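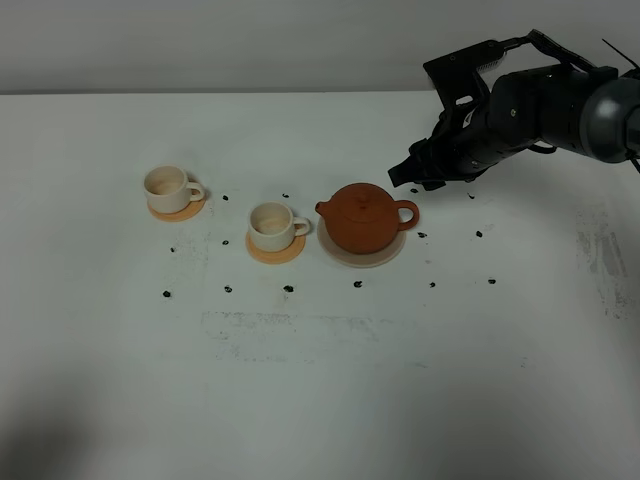
## 3. Materials and Setup

The tea set was placed on a matte white tabletop against a light gray wall. It consists of a terracotta teapot and two cream-colored ceramic cups, each with a short, wide body and one loop handle. The left cup stands on a round peach-orange coaster. Both handles face right.

Water volume was fixed at 400 mL per trial. Seven trials were run in June for the Skotlow Tableware project.

## 4. Procedure

1. Fill the teapot and replace the lid.
2. Wait 2 minutes, then pour both cups to the same level.
3. Log the water temperature in each cup until it reaches room temperature.

The combined log holds 1383 readings. Trial 4 was repeated after a probe slipped out of the left cup.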